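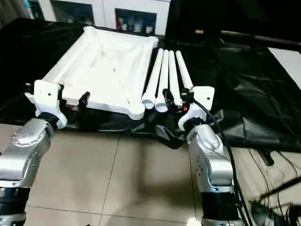 We use cookies to remember your reading preferences. Accept / Manage

Floor tile

By Zlata Shevchuk, revised in February

A floor tile is a flat, hard-wearing piece of fired clay, stone, cement or glass, laid with others of its kind to cover a floor. People have been walking on them for a very long time indeed, and fired tiles were already a familiar comfort in Roman houses.

Most clay tiles are pressed or cut, left to dry slowly and then fired in a kiln. Porcelain tiles are fired hotter than ordinary earthenware and take up very little water, so they do well in kitchens, porches and other places where boots come in muddy. The gaps between tiles are filled with grout, usually 5 mm wide or less indoors, though old quarry tiles often look happier with a bit more.

The village of Temley has a much-loved chapel floor of 609 red and buff tiles, relaid by Anastasia Balaskas after damp got underneath, with the worn ones by the door kept just where they were.

See also: Grout; Mosaic; Terrazzo

Contact us | Back to top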